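Home | Checklists | Workshop | Kitchen | Archive | Contact

Pre-use inspection checklist, two-finger arm on kitchen and store-room chores, with comments

Wed 7 November
By Nadja Haslinger

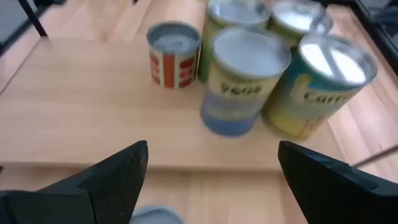 Thaddäus Wyss wrote back on the first draft that a checklist for a kitchen arm should begin with the person standing next to it and leave the arm until later. He has seen too many forms that start with bolt torque and reach the stop button on page three. I have moved the sections round to suit him. Gion Egger thought the opposite and his remarks are kept where they apply.

The list is meant for anyone running a small arm on ordinary jobs: moving tins, clearing a board, sorting parts into trays, wiping down. It was written at Histon for our own two rooms and has been used there since July. Mark each line Pass, Fail or N/A. A Fail in section A or B means the arm stays off.

The question people ask us is whether the machine can do the chore yet. The comments try to answer that where they can. In most cases it is "yes, with somebody in the room".

SECTION A. PEOPLE AND THE ROOM

A1. One named person is in charge of the session and has written their name on the sheet.
Result: Pass
Comment: Adelmo Cocco for the kitchen, Reto Imhof for the shop floor.

A2. The person in charge can reach a stop button without leaning over the work surface.
Result: Pass
Comment: Failed in July. The button was on the far side of the bench. It has been moved and the cable clipped down.

A3. Stop button tested with the arm moving at working speed.
Result: Pass
Comment: Test it moving. A stop test on a parked arm only tells you the lamp works.

A4. Nobody's chair is inside the reach of the arm.
Result: Pass after correction
Comment: Check again after lunch. Chairs wander.

A5. Long hair tied back, sleeves above the wrist, no lanyards.
Result: Pass

A6. Visitors told where to stand before power goes on.
Result: N/A
Comment: No visitors on the day.

A7. Floor dry and clear for one full step in every direction from where the person in charge stands.
Result: Pass

SECTION B. THE ARM AND GRIPPER

B1. Base fixings checked by hand and with the spanner.
Result: Pass
Comment: Reto asks that we stop writing "looks tight". Either it has been checked or it has not.

B2. Cables free of kinks through the full range of the wrist.
Result: Pass
Comment: The sleeve near the wrist is wearing. Replace at the next service.

B3. Finger faces clean, with no grease or food on the gripping side.
Result: Fail, then Pass
Comment: Wiped with a damp cloth and dried. Syrup from a fruit tin had got on to one face during a trial. The arm then held on to everything a moment too long and pulled the next tin over when it let go.

B4. Fingers close evenly and meet square.
Result: Pass

B5. Grip force set for the weakest item in the job.
Result: Pass
Comment: An empty tin dents far more easily than a full one. We use the Fadow force table and go one step lower for empties. Gion Egger thinks this too cautious and says that dented empties are going in the recycling anyway. He is right for recycling. If the tins are being kept for screws or brushes it matters, and the arm does not know which it is doing.

B6. Speed limit on for any job with a person in the room.
Result: Pass
Comment: The Ivow controller drops back to its last saved speed after a restart. Read the number off the screen every time. Do not go by memory.

B7. Wrist camera lens clean and its mount firm.
Result: Pass

B8. Session counter noted.
Result: 1739 at start
Comment: Enter the figure at the end as well. It was left off twice in July.

SECTION C. THE WORK SURFACE

C1. Board flat and unable to slide when pushed with one hand.
Result: Pass
Comment: Our worst spill was a board that crept towards the arm a little with each push. A rubber mat under it has stopped that.

C2. Height of the surface entered in the controller.
Result: Pass
Comment: Measure it again if the board has been changed for another. A raised board and the floor under it can be much the same colour, and wood on wood is hard for a camera to judge. You want the edge to come from a measurement.

C3. Nothing on the surface that is not part of the job.
Result: Pass

C4. Lighting even over the whole surface.
Result: Pass
Comment: Even light does not cure glare. Light from overhead gives strong highlights inside open cans, as it does in the two at the front of the group at the top of this page. Our software has taken a highlight of that sort for a lid. Turning the lamps down helped a bit. Teaching it to look at the side of the can and leave the top alone helped more.

C5. Furniture legs and rods near the surface marked as obstacles.
Result: Pass
Comment: Thin dark rods are the ones that get missed. Walk round and look from the arm's side.

SECTION D. TINS AND CANS

D1. Open cans checked for sharp edges before a person handles them.
Result: Pass
Comment: The arm does not mind a sharp rim. Whoever picks up after it does. Use a tin opener that leaves a smooth edge, or wear gloves.

D2. Loose lids removed from the area.
Result: Pass

D3. Space between cans wide enough for a finger to pass.
Result: Fail
Comment: This is where the machine is weakest. A can standing a little apart, like the short one with the striped label, gives the fingers more to work with. Cans that touch are a different job. The finger has to come down in a gap that is not there, or the arm has to nudge one can away first, and nudging is how cans fall over. A person does it with the side of a thumb and never thinks about it.

D4. Order of picking agreed, single items first.
Result: Pass
Comment: Adelmo Cocco wanted the tall ones taken first so they could not be knocked down. We tried it both ways. Single items first gave fewer topples.

D5. Job does not depend on reading a label.
Result: Pass
Comment: Labels go round a cylinder and half the word is usually out of view. A plain "Corn" can be got from one side if you are lucky. If the tins must be sorted by contents, have a person do it or turn each one in front of a fixed camera.

D6. Open cans with liquid in them kept out of the job.
Result: Pass
Comment: No exceptions at present.

D7. Person ready to step in after two failed grips on the same item.
Result: Pass
Comment: Two, then stop. The software will go on trying for as long as you let it, and each try moves things further from where it believes they are.

SECTION E. SHOP FLOOR ADDITIONS

E1. No swarf or filings on the bench.
Result: Fail, cleaned
Comment: Brush and vacuum. Do not use the air line near the camera.

E2. Part trays clamped.
Result: Pass

E3. Parts over the rated load taken out of the batch.
Result: Pass
Comment: Reto Imhof found one casting that should not have been there.

E4. Handover to the next shift written down.
Result: Pass
Comment: Spoken handover is not enough – the Tiedemann trial came to a halt over a message that was passed on at the door and forgotten.

SECTION F. AFTER THE SESSION

F1. Arm parked, power off, key out.
Result: Pass

F2. Anything dropped has been found and picked up.
Result: Pass
Comment: Look under the bench with a torch.

F3. Surface wiped by hand.
Result: Pass
Comment: The arm can push a cloth over a flat board well enough. It leaves the edges and the corners, and it cannot tell a stain from the grain.

F4. Failed grips logged with the item and the reason.
Result: Pass
Comment: The log now holds 777 attempts on tins and cans, of which 356 were on cans standing against another can. Please keep filling in the reason column. "Missed" is not a reason.

F5. Counter noted and sheet signed.
Result: Pass
Comment: Signed T. Wyss.

GENERAL COMMENTS

Clearing a board of mixed cans with this arm took us 60 minutes including this checklist, the mat and one restart. Adelmo can do it by hand while the kettle boils. On the shop floor the balance is better, as the parts are all the same and the trays stay put, and Reto is content to let it run while he works at the next bench.

Gion Egger would like sections A and B cut down to a single page for daily use. Thaddäus Wyss will agree to that if A3 and B6 stay in full. I will send round a short version once they have settled it. Until then use this one, and put corrections in pencil on the copy by the door.

Related items
Stop buttons: where to put them on a small bench
Grip force notes for thin metal
Wiping, stacking, folding: which chores we have tried
Lamp positions and glare on metal
Blank checklist for printing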